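Painemal 2.0 learns to change its mind halfway down

Posted 2019-10-19 by Tamunoemi Sani

The small software team at Praltier has put out version 2.0 of Painemal, its open grasp planner for bin picking, and if you have ever watched a robot arm reach with total confidence for a spot where something used to be, you'll want to read the release notes!

Painemal takes in depth and color from an overhead camera, works out where a two-finger gripper could close on something, and passes a ranked list of grasps to whatever motion planner you happen to run. Version 1 did that once per pick. It looked, it chose, and then it was committed until the arm came back up. If the pile shifted in the meantime, well, too bad.

The new release keeps looking. While the arm is on its way down, the planner goes on scoring grasps against fresh images and can swap the target right up until a cutoff height that you set yourself (the default is deliberately cautious, and most people will want to lower it). Ching-wen Tam wrote most of the rescoring code over the summer, and she says the hard part was getting the planner to stay calm.

"The first build in August changed its mind constantly," she told me. "You'd see the wrist twitch left, right, left, all the way into the bin. So now a new grasp has to beat the old one by a clear margin before we switch, and the margin gets bigger the lower you are. It's a very plain fix and I'm a bit embarrassed by how long I tried fancier ones."

I spent an afternoon at the test bench in Iltholm and got completely absorbed in it. The team doesn't use tidy boxes of matching parts. They want things that bend, things that shine, things that light goes straight through, all in together, and they reshuffle between runs.

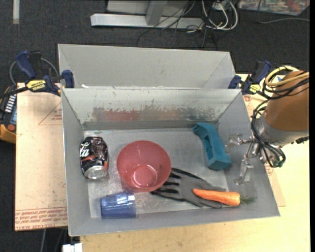 The gripper over a mixed bin at the Iltholm bench, with a crumpled can, a carrot, a work glove and see-through plastic among the targets.

See-through plastic has been the sore point for as long as the project has existed. Depth cameras tend to look right past it, so a clear cup can show up as a few stray points and a hole. Painemal 2.0 adds a second segmentation pass that works from color alone and flags any region where the color image says "object" and the depth image says "nothing much." Those regions used to be thrown away. They are now kept with a low confidence score, and the arm comes in slower when it goes for one.

Does it help? Ankit Shukla, who runs the evaluations, showed me the log for the release candidate: 1237 attempted picks, 379 of them on transparent items. He wouldn't give me a single success figure to print, and I like his reasons. The result swings a lot with the lighting, and he would sooner people ran the test set on their own benches and sent in what they get. The full log is in the download, failures included, with the planner's top 4 candidates saved for every attempt. You can step through a miss and see what it nearly picked instead. I lost a good hour to this.

Gloves are still trouble. The planner likes to grab them by a single finger, and the released version has no real idea of what cloth will do once it leaves the floor of the bin. Bernadette Nguyen-Tran has a branch that scores limp objects separately, though it isn't merged and she doesn't want anyone using it on real work yet.

There are some smaller changes that regular users will care about. The config file is now checked at startup, so a misspelled key gives you an error where it used to give you a silent default. Bin walls can be defined with a slope, which stops the planner from offering grasps that would run a finger into a flared side. The replay viewer, Dolten, ships in the same package and opens logs of up to 1000 picks without choking (longer ones have to be split for now). And the old calibration format still loads, with a warning.

If you are moving up from version 1, read the page on cutoff height before you run anything. A value carried over from an old setup will be accepted, but the units have changed from centimeters to millimeters, and Rafferty Blackwood has already had to help two groups whose arms seemed to be ignoring it.

The next point release is meant to cover suction tools. Bug reports go to the project tracker, and the team asks that you attach the Dolten log along with your config file.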